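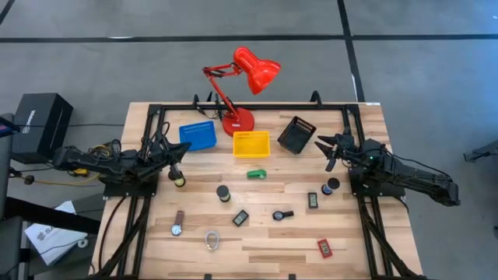 Have you ever rubbed a balloon on your sweater and stuck it to the wall? I do it every December, when my sweaters are extra fuzzy, and I still think it's one of the best tricks in the world. The secret is static electricity, and you've been making it your whole life!

Everything around you is built from atoms, which are much too tiny to see. Your sweater, the balloon, the cheese in your sandwich, you. Atoms have even tinier bits in them called electrons, and electrons carry a kind of electricity we call negative charge. Most of the time an object has just enough positive charge to balance its negative charge, so you don't notice a thing.

Then you start rubbing. Some electrons hop off the sweater and move onto the balloon (rubber is very good at grabbing them). Now the balloon has extra negative charge. When you hold it near the wall, it pushes the electrons in the wall back a teeny bit, so the part of the wall closest to the balloon ends up a little positive. Positive and negative pull on each other, and up it sticks!

So why does your hair stand up when you pull off a wool hat? Your hairs have all lost electrons to the hat, so they all have the same kind of charge. Things with the same charge push each other away. Each hair is trying to get as far from its neighbors as it can, and mine looks like a dandelion.

And the zap from the doorknob? You shuffle across the carpet in your socks and pick up extra charge. Metal lets electrons move very easily, so when your finger gets close they jump across the gap. If the room is dark you might even see the spark. Lightning is the same sort of thing, only giant, and it can heat the air until it's hotter than the surface of the sun.

Try this one at home. Tear a paper napkin into bits smaller than your pinky nail. Rub a plastic comb on dry hair while you count to 100, then hold it just over the paper and watch the bits leap up. It works best on a cold, dry day. In damp weather the charge leaks away fast, and my comb just sits there doing nothing.

Eldana Demissie

More to read
Why is the sky blue?
How do magnets work?
What makes popcorn pop?
Where do puddles go?
Why do onions make you cry?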